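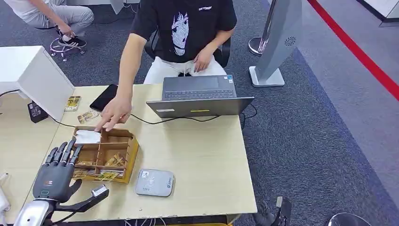 1/9
Spent today sorting out the front desk before the October open days. Main job was the wooden tray, which had turned into a dumping ground for every small thing that came through the door.

2/9
The tray is a low box with thin wooden dividers. Good for small packets, bad for anything you can't be bothered to walk to the cupboard with. I took out a stapler, old receipts and a lot of pen lids.

3/9
Rule now is one kind of thing per compartment. Folded white paper goes in the back left. Gold packs go along the front. If it doesn't have a compartment it doesn't live in the tray.

4/9
Obsa asked why the white paper isn't at the front when we reach for it so often. Fair point. I tried it both ways and it kept getting buried under the packs. At the back it stands up and you can get two fingers on it. 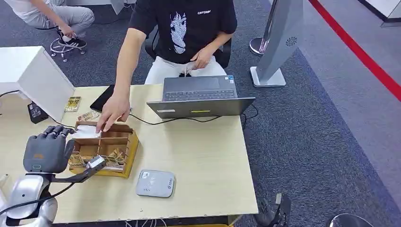
5/9
Next was the laptop. It stays open in front of the chair, and the tray sits off to the side so you can reach it without getting up. We had them the other way round until last week and kept knocking packets on to the floor.

6/9
Cables are still a mess. There's a black one running across the desktop to the laptop and I haven't found a better route for it. Marleny has ordered clips from Bernness - 23 in a bag, which is more than we need, but they don't sell them singly.

7/9
A couple of the gold packs are still out on the desk. I'd like them all put away at closing. Noboru prefers a few left out so people coming up to the desk notice them. We've agreed on out during the day and in at night, and I'll see how long that lasts.

8/9
Spare stock is in the cupboard behind the Pelari boxes, bottom shelf. 70 packs as of this afternoon. Please top up the tray from there and write it on the sheet - the last person to fill in the sheet was me, twice.

9/9
Still to do: labels for the compartments, and a lid if Efraín can find some thin wood to match. Nelly wants the labels printed. I was going to use a pencil. Will post again when the clips turn up.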